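Do randomized simulation runs count toward a validation record?

Nathalie Marchand
We are a small shop putting together an in-house rule for when a pick-and-place program may move from simulation to the real arm. The integrator we use, Skudex, sent a draft saying a program is "validated" once it has passed 481 simulated episodes with randomized textures, lighting and camera position. Nothing in the draft says what a pass is. It doesn't say who picks the ranges either. My boss likes it because it has a big number in it. I am less happy, and I'd like to know if other people accept this sort of thing or if I'm being difficult. We run one arm, small blocks and cylinders, people walking past all day. The draft is due back in October.

dadby_floor
You're overthinking it. Sim is free, so run as many as you can and call it good. We did 52 and it was fine. The arm has a protective stop anyway.

Emau
I would not sign that, and I'd be careful with the answer above too. A protective stop limits the harm when something goes wrong. It tells you nothing about whether the program is any good, and if your rule leans on it you have mixed up two separate documents. Your risk assessment covers the real cell with the real people in it. No quantity of simulated episodes can stand in for that, whatever the vendor's cover letter says.

As for the 481, I don't trust a count with no definition behind it. Ask Skudex for these in writing:

The pass condition, as something a script can check. "Block moved to target" is not one. How far from target, held for how long, and did the arm touch anything else on the way?

The list of what gets randomized, with the range for each, and who chose it. Most lists I've been shown were long on colors and short on friction, mass, gripper wear and communication delay. Colors are easy to change and they look busy in a slide deck. They help a vision model cope with odd surfaces, I'll grant that. They do nothing for a part that slips.

The seeds, so you can run the same episode again. If they can't replay a failure they can't explain it.

Every failure, kept. We had a supplier who re-ran the bad ones until they went green and then reported the final tally. The old rule allowed it, so that one was on us.

Our own rule at Hầu has a fixed set of 14 hard cases that never gets randomized and must all pass, then the random batch, then supervised runs on the real arm at reduced speed with a named person at the stop button. Any change to the gripper, the camera mount or the controller version sends it back to the start. People grumble about the last part, and I'd fight hardest to keep it.

Also make somebody look at rendered views from the batch next to the parameter log. Ours come out like these two, checkered tabletop and all:

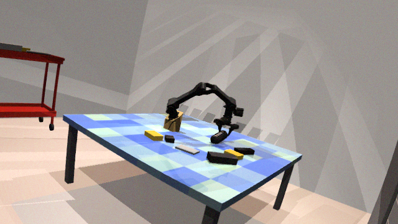
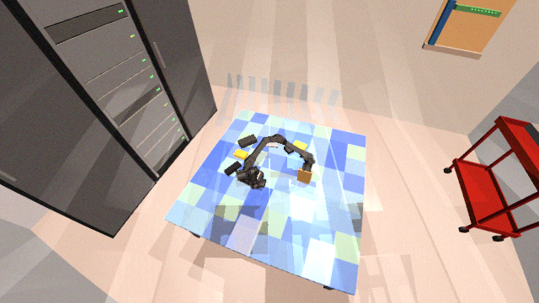 A reviewer who has only seen the pass rate has reviewed a spreadsheet. We have the reviewer pull up to 4 episodes per batch, chosen by them and not by the supplier, and write down which parameters they compared. It takes an afternoon. It has caught a range that was set but never applied, and it would have caught the re-runs.

If your boss wants a big number, leave the 481 in. Just put it after the pass condition and don't let the word "validated" appear anywhere near it. We write "simulation batch complete", and the sign-off for real use sits on a separate page with its own signature.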